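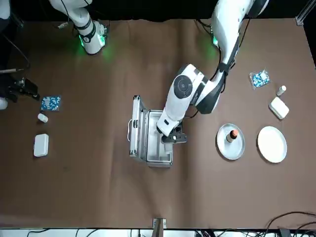 Two-arm packing demo at the Ballomach open day: why does one arm sit idle?

I went to the Ballomach open day on 17th July and watched the bench where two white arms pack medical supplies into a small aluminum case. For most of the time I stood there, one arm worked over the open case and the other stayed back near its base. The bottles and white boxes are laid out on both sides of the table, so I expected both arms to be moving. Is this a safety limit, or is the planner just slow? We are looking at a similar cell for kit packing at Dewan.

Shazia Sial
2 comments

Naveed Rajput
Most likely a shared-zone lock. The case sits near the center, inside the reach of both arms. With the lid standing open on one side, clearance for a second elbow is poor. The usual approach is to give the zone to one arm at a time and hold the other at a home pose until it is released. Simple to validate, costs you cycle time. On our cell at Faltosov we got 11 seconds per item with the lock and 10 without it, so we kept the lock. Ask them whether the second arm can pre-pick while it waits. If it can, the loss is small.
5 comments

broltetti_user
could be a fault too. green light on the base doesn't mean much, ours stays green when the program is paused. ask for the log

Shazia Sial
Thanks. I have emailed them about pre-pick. No answer on the lock yet.
Share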